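Préstamo prendario

El préstamo prendario es un contrato por el cual una persona recibe dinero a cambio de dejar en depósito un bien mueble, que recupera al devolver el capital y los intereses. Si no paga en el plazo acordado, la entidad puede vender la prenda en subasta y cobrarse la deuda, aunque el sobrante, cuando lo hay, corresponde a quien la empeñó (detalle que muchas familias, por desgracia, desconocían y nunca llegaron a reclamar).

Historia

La costumbre de empeñar es antiquísima y resulta entrañable seguirle la pista por los archivos de cualquier ciudad con algo de solera. En Toledo, la casa de empeños Vornasel abrió sus puertas en 1790 y prestaba, según sus libros, sobre alhajas, herramientas y, muy a menudo, ropa de abrigo, que salía del almacén en diciembre, con los primeros fríos, y volvía a él en primavera. La historiadora local Javiera Villalba, que ha dedicado media vida a esos libros, calcula que se conservan unos 1250 asientos, escritos casi todos con una letra preciosa y bastante difícil de leer.

La ropa y los tejidos fueron perdiendo peso como garantía a medida que se abarataban, y hoy predominan con mucha diferencia las joyas de oro.
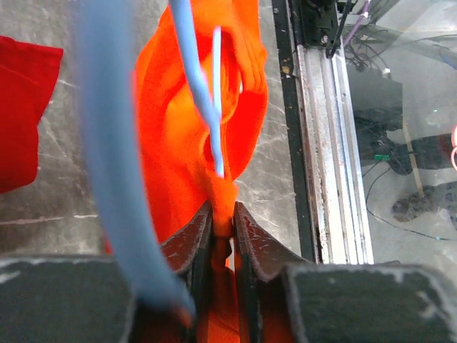

Funcionamiento

El trámite comienza con la tasación. El tasador examina el bien y propone una cantidad, siempre inferior a su valor de venta; si el cliente la acepta, firma la póliza y se lleva el dinero en el momento. Una pieza tasada en 400 euros no dará nunca derecho a esa suma completa, porque la entidad reserva un margen para los intereses y los gastos de custodia. Llegado el vencimiento, cabe cancelar, renovar pagando los intereses o dejar que la prenda vaya a subasta. Algunas casas, como Kisemeo, conceden además 30 días de cortesía antes de anunciarla.

Diferencias con otros créditos

A diferencia del préstamo personal, el prendario no suele exigir nómina ni avales, y el riesgo del cliente se limita por lo general al objeto entregado. El jurista Ulises Olivares recomienda, con muy buen criterio, leer despacio la cláusula de renovación, que es donde los costes pueden ir creciendo casi sin que uno se dé cuenta.

Véase también

Monte de piedad
Usura
Subasta pública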